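Workshop Notes: Belt Transfer Bench Returns to Service

The Department of Applied Mechanics is pleased to report that the belt transfer bench in the Rullach Building has been returned to service following its annual overhaul. The bench is once again available for coursework, supervised projects and approved external bookings. Work was completed on Monday, September 5, 2022, ahead of the first laboratory sessions of the term.

The bench has been part of the teaching workshop since the building opened and remains one of its most heavily booked pieces of equipment. During the last academic year it was in use for 554 hours. Students in the introductory drives course use it to study belt tension, tracking and alignment, and it is also used in the second-year measurement module led by Dr. Nighat Sandhu.

The overhaul was carried out by workshop staff under the direction of Irfan Cheema, with advice on drive components from Elus, the supplier of the original belt system. The work followed the schedule adopted by the department two years ago, under which the belt is removed, the pulleys are cleaned and inspected, and all fasteners on the drive side are checked against the bench record. The belt and both pulley bearings were replaced. The pulleys themselves were found to be within tolerance and have been retained.

Particular attention was given to the pulley mounting. Several reports submitted last spring noted that the belt tended to wander toward one side after long periods of running. Mr. Cheema's inspection traced this to a small error in the seating of the mounting plate, which has now been corrected. Users are reminded that the set screw in the pulley collar must not be loosened during class exercises. Any adjustment to it should be requested through the workshop desk.
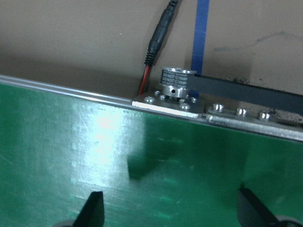

The knurled pulley and flat belt, with the aluminum rail and green panel in front.

The green panels were cleaned but not refinished. Light scratches are to be expected on a surface that sees daily use, and they have no effect on the operation of the bench. The department asks only that tools and measuring instruments be set down on the rubber mats provided, and that nothing be rested on the rail. Solvent-based cleaners should not be used on the panels. A mild soap solution and a soft cloth are kept in the cabinet beside the bench for this purpose.

Revised operating instructions have been prepared by Charito Tolentino and are available at the workshop desk. They replace the previous edition in full, and older copies should be discarded. The principal changes concern the tensioning procedure, which now includes a second reading after the belt has been run at low speed, and the end-of-session checklist, which has been shortened to a single page. Course leaders are asked to bring the new tensioning procedure to the attention of their students before the first session.

A short refresher on the revised procedure will be offered to teaching assistants and project supervisors in the Potov Room. Each session lasts around 2 hours and is limited to 13 participants. Attendance is required for anyone who intends to supervise student work on the bench this term, including those who completed the full induction in an earlier year. Places may be reserved with Ming-te Tam at the workshop desk.

Bookings for the bench are open to all registered users. Priority will be given to scheduled classes until the end of the teaching period, after which the remaining hours will be released for project work. Requests for extended use – that is, for more than six hours in a single week – should be submitted in writing to Shoaib Hashmi, Head of Laboratory Services, with the signature of the project supervisor.

The next routine inspection is planned for December, during the break between terms. The bench will be closed to all users while it is carried out.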